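Section 3: Washing and Drying Covers and Throws

This section applies to the Hendale compact washer with the Tesar drying rack fitted. Read Section 2 before the first wash.

Before you start

Check the care label on each item. Patchwork covers often combine several fabrics in one piece, so follow the label for the most delicate one. If there is no label, use the Gentle program and cold water.

CAUTION: Do not wash items with a rubber or foam backing. Loose backing can block the drain filter.

Setting the Gentle program

1. Turn the water supply on and check that the drain hose is hooked in place.
2. Test dark or red fabric for color loss. Press a damp white cloth on a hidden corner for 20 seconds. If color comes off on the cloth, wash the item alone.
3. Close all zippers and tie any loose cords.
4. Put the item in the drum without folding it. Leave a hand's width of space at the top.
5. Add detergent to the left drawer only. Do not use bleach.
6. Turn the dial to Gentle and press Start. The door locks after 3 seconds.

NOTE: If the display shows 14, the load has moved to one side. Press Pause, wait for the door to unlock, spread the item out by hand and press Start again.

Drying

1. Unfold the rack until both side arms click.
2. Lay the cover across the top bars with the patterned side down — this keeps direct sun off the colors.
3. Turn the cover over once it no longer drips.
4. Keep the rack away from heaters and open flames. 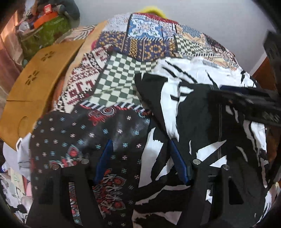
5. Leave the cover on the rack until the seams feel dry. Seams and borders hold water longer than the flat parts.
6. Shake the cover out before putting it back on the bed or chair.

CAUTION: Do not hang a wet quilted cover from one edge. The weight can pull the stitching apart.

Storage

Fold the cover loosely and keep it in a cotton bag. Refold it along different lines every 3 months. Do not use sealed plastic bags — trapped damp can leave stains.

For cleaning the drain filter, go to Section 4.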